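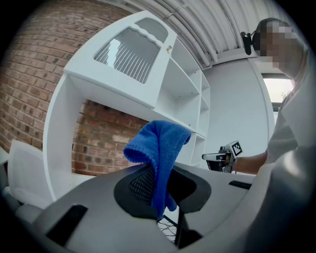
Blue microfiber cloth over the backrest of a gray office chair, mesh panel below.

Support > Facilities Desk > Closed tickets > Badge readers

Ticket 473: Door reader drops off network after idle period
Posted in June by the Facilities Desk, Wanska office
Status: closed
Site: Wanska, second floor, east stairwell door
Equipment: Trenum door controller, Teuber card reader, Flondeo access software

Reported problem
Reader light goes solid red after the door has been unused for a while. The first card presented is ignored. The second card opens the door after a delay of up to 13 seconds. No entry appears in the Flondeo log for the first card. Users on the east side have been walking to the west stairwell.

Initial checks
Power at the controller measured normal under load. Reader cable checked end to end, no breaks, shield grounded at the controller side only. Swapped the reader with the one from the west stairwell. Fault stayed at the east door. Reader ruled out and both units returned to their original doors.

Network
Controller has a fixed address. Ping from the Flondeo server fails after 5 minutes with no door activity and comes back when a card is presented. Moved the controller to a spare switch port. No change. Replaced the patch cable. No change. Switch port log shows the link going down and up each time the fault occurs, at the lower speed on return.

Controller settings
Compared the east and west controllers side by side. Differences found:
- Power saving on the network port: on (east), off (west)
- Offline event buffer: 0 (east), 512 (west)
- Time server: blank (east), set (west)

The east controller was replaced in the spring and was left on its default settings. The buffer value explains the missing log entries. A card read during the link outage has nowhere to be stored and is dropped.

Action taken
Turned off power saving on the network port. Set the buffer to 512. Entered the time server address. Restarted the controller from the Flondeo console. The door stays locked from the stairwell side during a restart and can still be opened from the office side.

Result
Left idle over Saturday with ping running. No lost replies. First card accepted on the first try, log entry present with correct time. Repeated twice with different cards, same result.

Follow-up
Default settings sheet for Trenum controllers updated with the three values listed above. Loading dock controller still to be compared against the sheet. Separate ticket to be opened if it differs.

Contact the Facilities Desk | Copyright Wanska Facilities | Back to top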